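Stenolwood Work Table, White

The Stenolwood is a plain rectangular table for sorting stations, break areas and workshops. The top is white and smooth with rounded corners, so paper scraps and cups are easy to see and easy to clear. It sits well on a coated or concrete floor. 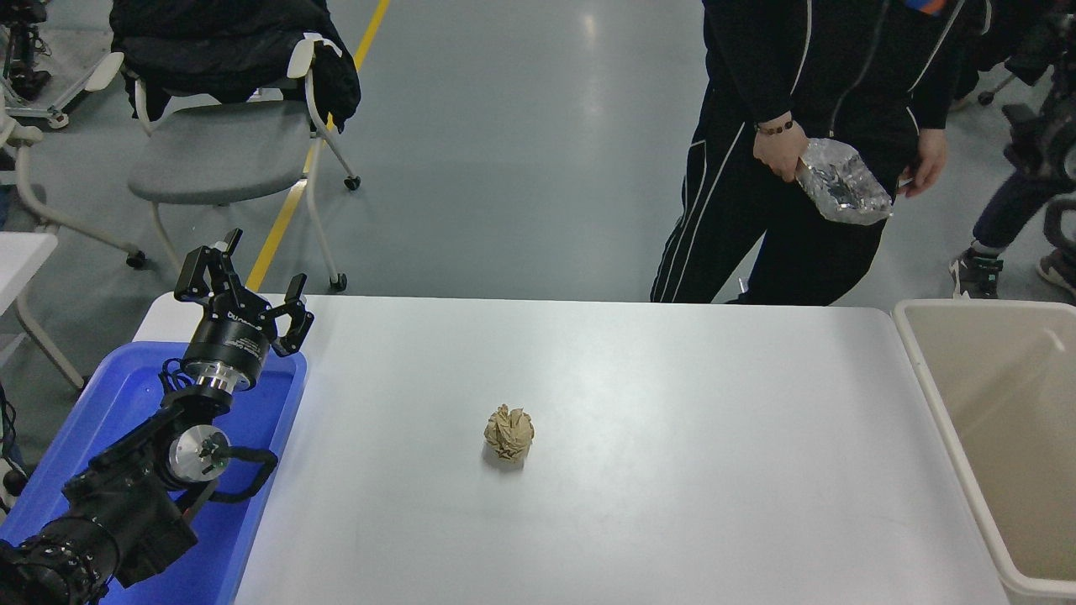
Wipe the top with a damp cloth and mild soap. Do not use scouring pads, which will dull the finish. Coffee and tea should be wiped up the same day.

Trays and bins are sold separately. Most customers order the Purkik tray in blue, a shallow rectangular tray with a raised rim, and stand it at the left end of the table for items to be kept.
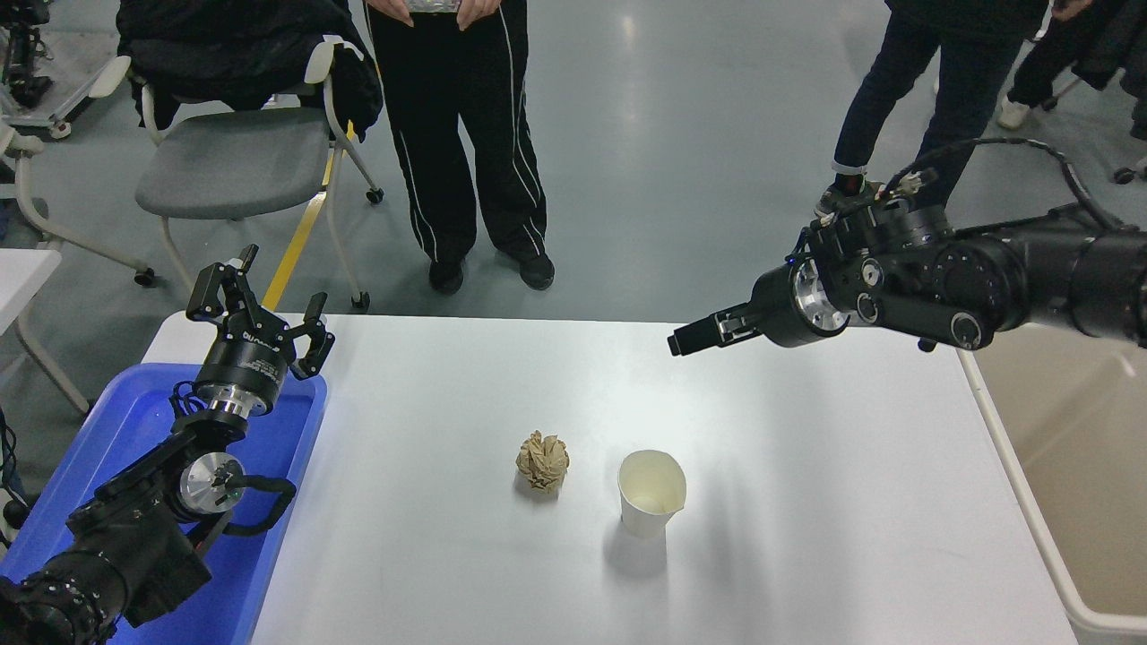

The Sumomia bin is beige plastic with thick walls and a rounded rim. It goes at the right end and takes paper, cups and foil. Liners come in rolls of 45 or in a carton of 1000.

Setting up a sorting station

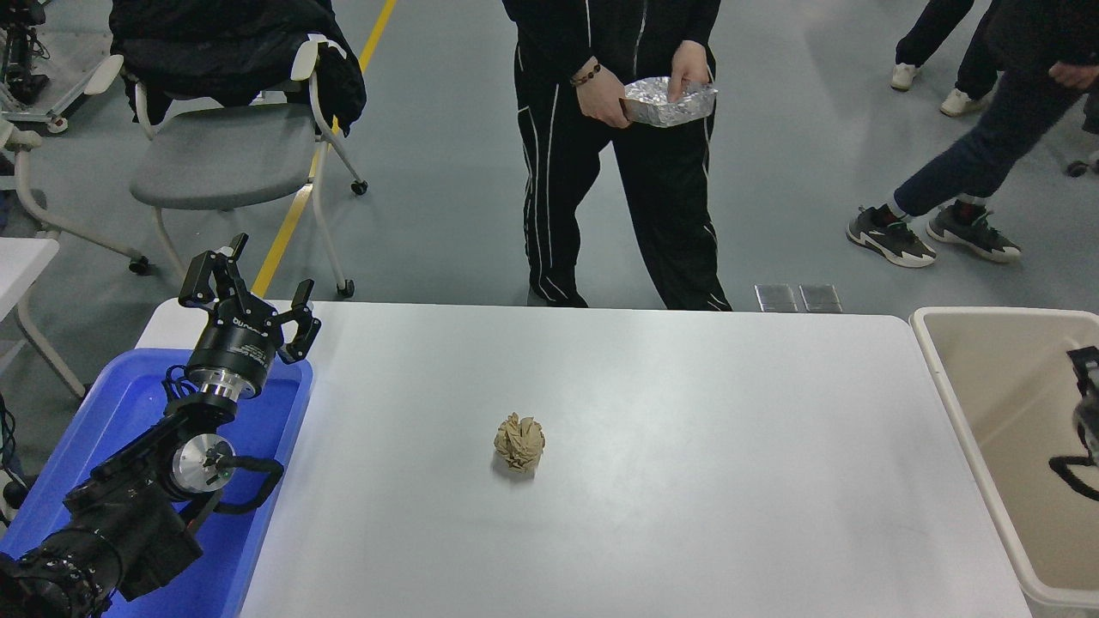
Zoltán Vörös

Put the table where people can reach it from the far side as well as the front. Keep the middle of the top for whatever is waiting to be sorted. Crumpled paper goes in first, then cups, then foil trays, which should be scraped clean before they go in the bin.

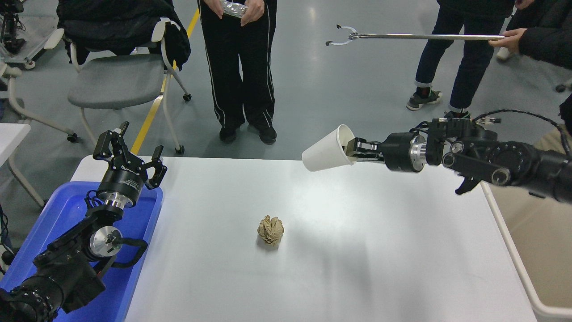 Floor markings help if carts pass close by. Leave enough room behind the table for two people to stand.

Orders placed by noon on Monday ship from the Katona warehouse the same week. Allow 6 working days for delivery. Spare feet are available on request.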